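Hutora miniature pool table – review after 3 weeks
By Işık
12 April 2021
28 comments

I was looking for a small game for our flat in Mudulcombe, because in the evenings we look at our telephones too much. The Hutora came on a Monday, in a box with one crushed corner, but everything inside was fine. The feet took me two attempts. The instructions say to screw them in by hand, and this is good advice, as with the screwdriver I went too far and had to begin again.

The cloth is better than I expected at this price. The balls roll straight if the table stands level, so please check this first. Ours leaned to the left until I put folded card under one foot.
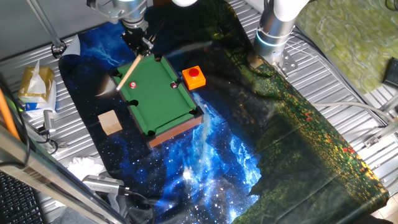

Green felt, thin cue.

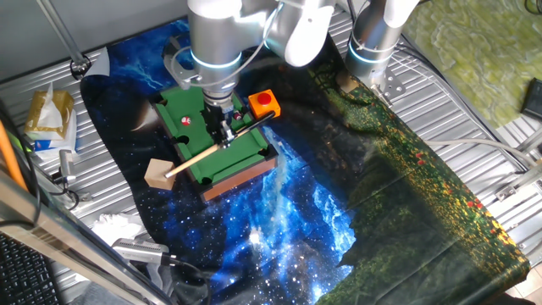 My main complaint is the chalk. You get two pieces and they are dry and make dust. I bought another brand, Hovik, and it is much softer. The triangle is also a little too big, so the balls do not sit tight and the break is weak.

For children it is a good choice – my niece learned the rules in one afternoon. Adults with a bad back should put it on a high table. I would buy it again, but I would wait for the August sale.

Shared 3,966 times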